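Trosumetti bedding set, single - three months in

I bought this in February for my niece's visits and I've ended up liking it far more than I expected to. It's the Hello Kitty one in pink, single size, and it comes as a duvet cover and one pillowcase. I'd been going back and forth between this and a plainer set from Stelmakh, which cost a bit less and would have gone with the curtains, but come on. Look at her face!

How it feels

Soft straight out of the packet, which surprised me, as the last character set we had (from Gredudora, since turned into dust sheets) was like sleeping in a crisp bag for the first ten washes. The label says 80% polyester and I know that puts some people off. It doesn't bobble, it dries on the airer overnight and I have never once ironed it. It does crease where it bunches up near the pillow end, but on a child's bed I can't say I mind.

It isn't the coolest thing to sleep under in a heatwave. We swapped to a sheet for a fortnight and then went straight back.

The print

Lovely, and very cheerful. There's a great big Kitty face with a coral-red bow, a smaller one further over, and little tan rings dotted about in between that my niece insists are doughnuts. The pink is a proper warm pink and the red has stayed red after more washes than I've kept track of - always at 30, inside out, no softener.

It's also become the place where all the craft projects happen. The floor is cold and the desk is tiny, so the bed gets covered in white tubes and bits of packet while plans are made (a marble run, last I heard, or possibly a castle). Nothing has snagged the fabric yet and the crumbs shake off out of the window. 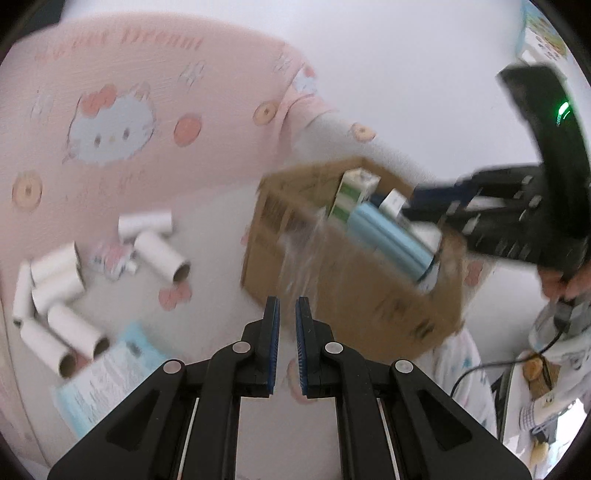 Fastenings and fit

My one real moan. The cover closes with poppers and there are only 3 of them, spaced too far apart, so the duvet pokes a corner out by morning. I sewed 2 extra ones in the gaps and it's been fine since. Murali Kulkarni, who reviewed the double a few pages back, had the same trouble and used safety pins, but I wouldn't on a child's bed.

Size is true. We have a Muvance single duvet in ours and it fills the corners nicely with no slack.

Would I buy it again?

Yes, and I nearly have, for the spare bed. If they ever do the same print with a zip I'll be first in the queue. Four stars for the poppers, five for everything else.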